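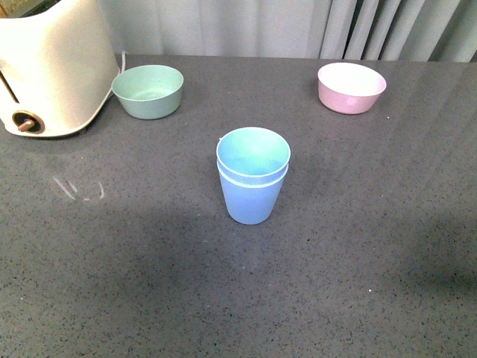
10/08/2022

Sourdough starter log, back at it after skipping most of July (too hot, I kept forgetting the feedings, my own fault).

Fed both jars at 7 this morning. The rye one, which I've been calling Belhaj after the flour it started on, doubled by lunch and smelled like green apples. Lovely! The white one is sulking. It got the new Latbridge bread flour and barely moved, just a few bubbles up the side and a thin gray liquid on top. Poured that off and fed it again, same flour, half the water.

Mixed the test dough with the rye starter only: 696 g flour, 11 g salt, water by feel (must stop doing that, I can never repeat a good loaf). Folded it 2 times and then got stuck on the phone, so the third fold never happened. Dough felt slack but it held a shape in the basket, so into the fridge it went.

Anyone borrowing the Cevell scale: it drifts if you leave it on, so zero it again before the salt. It tops out at 3000 g, bowl included, and the big crock eats up most of that.

To do: bake in the morning, try the white starter on the old flour, buy more rye.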